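Wanted: folders and sorters for our camo fabric days at Grallonwood

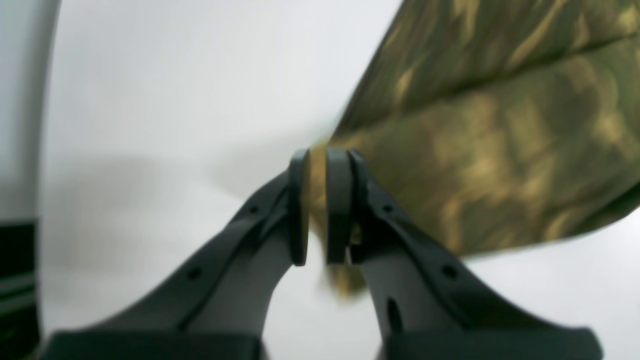 Camouflage fabric in olive green, tan and khaki.

Do you like folding things? I do, and I have far too much of it to do, so I'm looking for two people to come and give me a hand (paid, of course!).

I run the Foltari fabric store out at Grallonwood. We take in end-of-line cloth and pass it on to scout groups, theatre wardrobes and anyone who wants to make a den or a decent pair of trousers. In March we said yes to a big lot of camouflage – 1000 pieces, all sizes, most of them stuffed into sacks any old how – and I have been tripping over it ever since.

What you'd be doing: pulling pieces out, giving them a shake, finding the straight edge and folding them so they sit flat on the shelf. Anything with a tear goes in the mending crate. Greens and browns get sorted by shade as well, which is harder than it sounds when every piece has a bit of everything in it! You get your eye in after the first sack or so.

You don't need any sewing experience. You do need to be happy on your feet for a good stretch, and not mind fluff. If you're sensitive to dust please tell me first and we'll see what we can sort out. The big pieces are awkward on your own, so we do those in pairs, one at each end, like you would a bed sheet.

There are 7 sessions in all and I'd love people who can make most of them. Mornings suit me best but I can be talked into an afternoon. Tea, biscuits and a proper lunch are on me, and you can take home an offcut or two from the Plulico bin (cottons mainly, some lovely stripes in there at the moment).

Parking is round the back, next to the Đoàn bakery – please leave their loading bay clear. The bus stops at the end of the lane.

To put your name down, drop me a line through the contact page by 3 May 2024 and tell me which half of the day you prefer. No CV needed, a few lines about yourself will do. I'll write back to everyone, though it may take me a day or two.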